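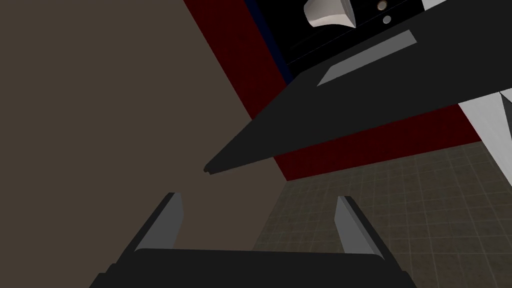

Yuxi Qian sostiene que el Bovon es el único hervidor de su vida al que ha tenido que pedir paciencia, y que aun así no lo cambiaría. Lo dejó escrito en las opiniones de la tienda y hemos decidido ponerlo arriba del todo, porque resume bastante bien el producto y nos ahorra un párrafo de publicidad.

Hervidor de cuello de cisne Bovon
Fabricado por Totinia
Disponible en acero mate y en negro

El Bovon es un hervidor eléctrico para café de filtro. Calienta agua. Lo hace despacio, con 1.000 W de potencia, mientras otros aparatos de su precio rugen como un avión y terminan antes de que usted haya encontrado los filtros. Si lo que busca es agua hirviendo para la pasta, tenemos cazuelas en la sección de al lado y le saldrán más baratas.

Lo bueno está en el pico. Es fino, largo y un poco ridículo, y vierte un hilo de agua que obedece a la muñeca. Quien haya preparado una V60 con un cazo de leche sabe de qué hablamos (y probablemente todavía tiene la encimera manchada).

La temperatura se elige con una rueda, grado a grado. De fábrica viene fijada en 83, una cifra que en Totinia defienden con un fervor que no compartimos del todo: va bien para un té verde robusto, pero con un café de tueste claro sabe a ocasión perdida. Gire la rueda sin remordimientos. El hervidor recuerda el último ajuste, incluso desenchufado.

Características

Capacidad: 0,8 litros hasta la marca, algo más si le gusta vivir al límite
Potencia: 1.000 W
Mantenimiento de temperatura: 28 minutos
Cuerpo y tapa: acero inoxidable
Mango: nailon, con contrapeso
Longitud del cable: corta
Garantía: 5 años

Lo que conviene saber antes de comprarlo

La tapa entra muy justa. Los primeros días hay que tirar de ella con las dos manos - luego cede, o se acostumbra uno. No pita al terminar: enciende una luz discreta, tan discreta que a pleno sol hay que hacerle sombra con la mano. Y la base no admite otros hervidores, ni siquiera el modelo antiguo de la misma casa, cosa que hemos preguntado por escrito y nos han confirmado con mucha amabilidad.

La cal se quita con ácido cítrico. El vinagre también funciona, si no le importa desayunar ensalada durante una semana.

Envío y recogida

Sale de nuestro almacén de Flosemville en la caja original, que es enorme. También puede recogerlo en la tienda Quintero, por la mañana, preguntando en el mostrador del fondo. La versión negra está agotada hasta octubre; se puede reservar sin pagar nada por adelantado.

Recambios: filtro del pico, junta de la tapa y base. El mango no se vende suelto.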